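Switching from an SSRI to an SNRI: why taper one before starting the other?

Posted by Corina Marti in Medication Basics

I have been on sertraline 100 mg for generalized anxiety and my prescriber wants to move me to venlafaxine. The written plan has me drop to 50 mg, then 25 mg, and start the new drug at 37.5 mg while I am still on the last step of the old one. The pharmacy printout says not to combine the two. Is the overlap an error, or is this a normal way to do it? I take no other prescriptions. I have read the older threads on Riltside and they contradict each other.

Chidubem Jibrin

The method is called a cross-taper. The dose of the first drug is lowered in steps while the second is brought in at a low dose. It is a recognized approach for this kind of switch, and the other common one is a direct switch, where the first drug stops and the second starts the next day. Which one is used depends on the current dose, how long you have taken it, and how you reacted to past dose changes.

The warning on the printout refers to serotonin syndrome. Both drugs raise serotonin activity, so the risk is higher during the overlap than with either one alone. Keeping both doses low is how prescribers limit it. Symptoms to know are agitation, sweating, tremor, muscle twitching or stiffness, diarrhea, fast heartbeat and fever. If they appear together, or come on quickly after a dose change, get urgent medical care.

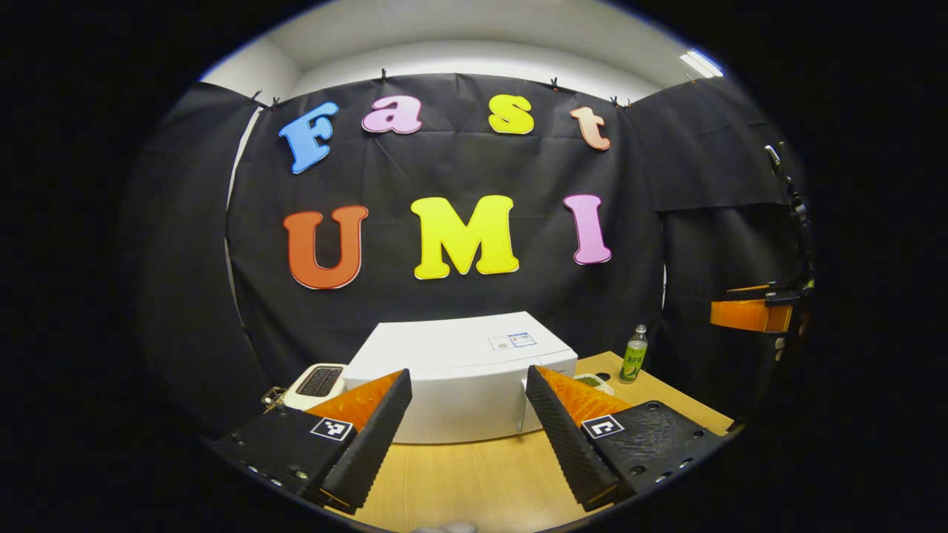 Over-the-counter products count too. Dextromethorphan (in many cough syrups), St. John's wort and tryptophan all add to the serotonin load. Ibuprofen and aspirin are a separate issue: taken with either drug they raise the risk of bleeding.

Venlafaxine can also raise blood pressure, more so at higher doses. Ask for a baseline reading before the first capsule.

Call the pharmacist and have them confirm the overlap with the prescriber's office. The printout is generated from an interaction table and does not know your schedule.

Charalambos Andreadis

Did mine over 2 weeks. Dizzy and bad sleep in the middle, fine after. Take it with food.

Marleny Ospina

Agree with the first reply. One addition: extended-release venlafaxine capsules must not be crushed or chewed. If swallowing is a problem, ask whether yours can be opened and sprinkled on applesauce. Do not skip days to stretch out a taper, as the level falls fast between doses and withdrawal symptoms can start within a day.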